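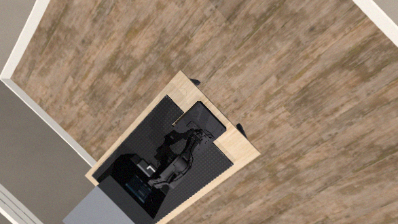 Today we start again with remote control of the arm. I promised some of you a longer thread about how we record demonstrations in the simulator, so I will write it in pieces while the episodes are saving. (1)

For new followers: I work on a small project called Daltano. We show a robot arm one short task many times by hand, and later a policy tries to learn from our recordings. All of this week is in simulation. The real arm is in our workshop in Ollville and it has a holiday. (2)

How I drive it: I hold a small leader arm on my desk, the same shape as the arm on the screen but lighter. When I bend my wrist, the other one bends. There is a delay of 28 milliseconds. It sounds like nothing, but in the first hour you feel it in your teeth. (3)

My goal for this batch is 40 clean episodes. Clean means I reach, grip, lift, place and return, with no long stop in the middle. If I stop to think, the policy will learn to stop and think also, and it will not have my reasons. (4)

The most common mistake of beginners (and I was a beginner in December, so I say it kindly) is to move too carefully. You go slow, then very slow, then you make ten small corrections above the object. A recording full of small corrections is hard to learn from. (5)

What helped me: practise the move three times without recording. Then record it at the speed of putting a cup in the cupboard. Not faster. My neighbour can hear me counting through the wall, I think. (6)

Somebody asked why I change the viewpoint so often. When I look only from one side, I judge the depth badly. From one angle the gripper seems to be over the target, from another angle you see it is still behind. So before each new batch I go around the table and look. (7)

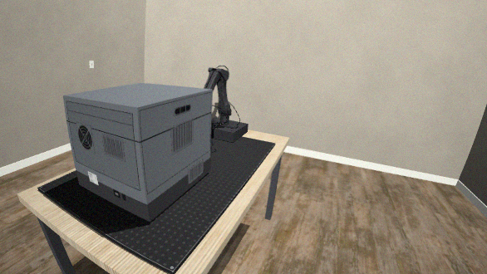

Same workbench from another side, with the grey machine in front and the arm behind it.

From this side the end of the arm is hidden completely. It is a useless view for gripping, but a good one for checking the elbow. I look at how high the bent joint stands, and if the cable has space over it. (8)

About the machine's housing: I treat it like a wall. My rule is that the arm never passes over the top panel during a demonstration, even when this is the shortest way. In the simulator a collision costs me one episode. On a real bench it costs a gearbox and a difficult email. (9)

The grid of small dots on the black board is also very practical for me. I use it as a ruler for my eyes. I choose one dot as the place where I begin, and I try to start near it but not exactly on it every time. Some variety in the start is good for the training. (10)

Question from a reply: "Do you delete the failed ones?" No, I move them to a separate folder. If I drop the object and pick it up again in a calm way, I keep this with the tag "recovery". If I drop it and panic, it goes in the folder called Gronow, after the town where I failed my first driving test. (11)

Numbers for the people who like numbers. The full set has 263 episodes now, from 3 operators. Mine are the slowest ones. The person with the best recordings used to play the accordion, so draw your own conclusions. (12)

A small complaint. My leader arm has a loose screw in the wrist, and after one hour the wrist turns a little by itself. I did not notice this for a whole afternoon. If your gripper always arrives slightly rotated, please check the hardware on your desk before you blame the software — I lost an entire batch to this. (13)

Also take breaks! I set a timer. After twenty minutes my shoulder goes up towards my ear and the movements become jerky. You can see it in the joint velocity plots, the grey line gets a kind of fur. (14)

Next I will repeat the same task with different lighting in the simulator, because the policy should not depend on one shadow. Then the group in Allesstead will try to train on it and tell me which of my episodes are bad. I am a little bit nervous for this. (15)

If you record demonstrations too, please tell me how you label the recoveries. I have read three different ways and I do not love any of them. I will answer after lunch, my hand needs to hold a sandwich and nothing else. (16)

Search posts Enter keyword Go

Contact · © Daltano project log · Back to top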